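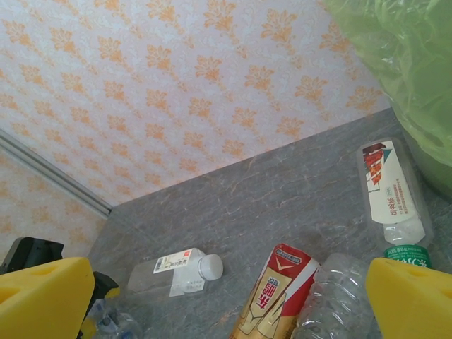 Site rules for mobile grippers in homes tend to be short. Sosley's code, revised in July 2024, runs to 16 clauses, and two of them cover litter picking.

The first concerns clear bottles. A labelled bottle may be gripped on sight; an unlabelled one needs a second view from a different angle. The second sets the order of work: items on open floor before items near a wall or a bag.

Chukwuemeka Effiong, who drafted both, wants finger pads checked every 164 picks. Plotia has asked for a longer interval, and the clause is still under review.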